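Status: draft, 14th January. Maintainer: Rosalie Ruchti.

# stimness-open-day

Data card for the wrist-camera recordings made at the Stimness open day, Mackay workshop. Covers the tabletop demonstration only. The tour of the Stanthorpe line was not recorded.

## Contents

| Item | Value |
|---|---|
| Episodes | 251 |
| Discarded episodes | 17 |
| Operators | 11 |
| Views | wrist only |
| Layout | one folder per episode |

The episode count excludes the discards, which are kept in `rejected/` with a short note in each folder.

## Set-up

The arm has a two-finger gripper with black fingers. The work surface is a countertop with a stone pattern, set in a corner between two papered walls. The wallpaper is floral, on a white ground, and was left up for all sessions.

Visitors drove the arm from a desk behind the rope. Each had a short practice run, then one task from the printed card. Practice runs are marked `practice: true` and should be left out of any training split.

## Tasks

- `reach`: move the open gripper to a point over the counter, hold, return
- `pick`: lift a single item and set it down on the same side
- `pass`: move an item across the counter and release it

Task names follow the older Plaken card, so `pass` means a move across the counter, not a handover to a person.

## Known problems

- The counter was not wiped between visitors. Expect specks and smudges in the wrist view.
- Timestamps in the July rehearsal set use a different clock. Do not merge the two sets without shifting them.
- Almost 100 episodes have no operator code – the sign-in sheet was put out late.
- Metal trim in the corner catches the light. Simple edge detectors tend to lock on to it.

## Use

Internal teaching and visit planning. Ask before passing copies on. Corrections go to Rosalie with the episode number in the subject line.

## Wrist view

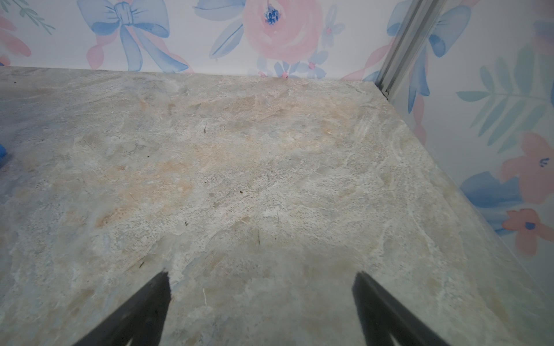
*Reading time: 2 min*

Gripper open over the stone-patterned counter, nothing held. The metal strip listed under known problems is on the right, between the two walls.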